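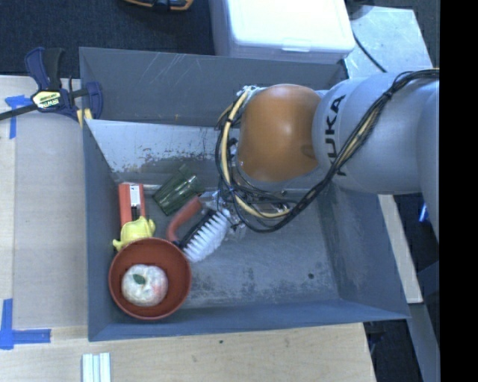
How to Trace a Payment in the Clernum County Budget

The county publishes three sets of records that together show where a given sum of public money went: the adopted budget, the monthly check register, and the year-end audit. None of them answers the question alone. The steps below follow a single payment from the vote that approved it to the entry that closed it. The method works for Clernum and, with small changes, for the city of Zerkberg, which uses the same chart of accounts.

What you need

A computer with a spreadsheet program
The name of the vendor or the project
The fiscal year (the county's year starts in July)
A free account on Bakilana, the county's records portal

You can search Bakilana without an account, but you can't export results or file a request.

Step 1. Find the line in the adopted budget

Open the adopted budget, not the proposed one. Both are posted on the same page and the cover sheets look alike. The adopted version has a resolution number printed on the second page.

Search for the department first and then for the project. Write down the fund number, the department number and the object code. A full account string looks like this: fund 17, department, object, project. Fund 17 is the road and bridge fund. If the project draws on more than one fund, it will appear once under each, and you need every string.

Note the amount. It is an appropriation, meaning permission to spend. It doesn't show that anything was paid.

Step 2. Check for amendments

The board can move money between lines during the year. Amendments are filed with the meeting minutes and do not change the posted budget document.

In Bakilana, choose Board Records, set the type to Resolution, and search for "budget amendment" with the fund number. Read the attached table in each result. Add increases and subtract decreases from the figure you wrote down in step 1. The result is the amended appropriation, and all later comparisons should use it.

Step 3. Pull the check register

Choose Finance, then Check Register, then the month. Each register is a PDF, over 100 pages in a busy month, and the older ones are scans that can't be searched. For those, use the vendor index at the back.

Search on part of the vendor name. A payment to Farkitz Paving may be listed under Farkitz, Farkitz LLC or the name of a parent company. Copy these columns into a spreadsheet:

Check or transfer number
Date issued
Vendor number
Account string
Amount
Invoice reference

The vendor number is the most reliable field. It stays the same when the name is entered differently.

Step 4. Remove voided payments

A voided check stays in the register for the month it was issued. The reversal is listed in the month it was processed, as a negative amount with the same check number. Sort your spreadsheet by check number and look for pairs. A replacement check will have a new number and often the same invoice reference.

Skipping this step is the most common cause of totals that seem too high.

Step 5. Request the invoices

The registers do not include invoices or contracts. File a request through Bakilana under Records Request. Keep it narrow:

"Copies of all invoices and related purchase orders for vendor number [number], account string [string], paid in [month] through [month]."

Ask for electronic copies — paper copies carry a per-page fee. The clerk has 6 business days to respond. A response can be the records, a denial with the legal reason, or a notice of more time needed. If part of a page is blacked out, the letter should cite the exemption used for it.

Step 6. Compare with the audit

The audit comes out in December. Go to the schedule for the fund and compare the spent amount with your total for the same line. Small differences are normal. The register records a payment when it is issued, while the audit assigns it to the year in which the work was done, so a July check for June work belongs to the earlier year.

If a gap remains after that adjustment, check journal entries. Transfers between funds and year-end corrections do not produce a check. They can be requested on Form 76, which asks for the account string and the date range.

Notes for Zerkberg

The city posts its register quarterly. Department numbers have one extra digit at the front, and the object codes are the same. Requests go to the city clerk by email, and the city does not use Form 76.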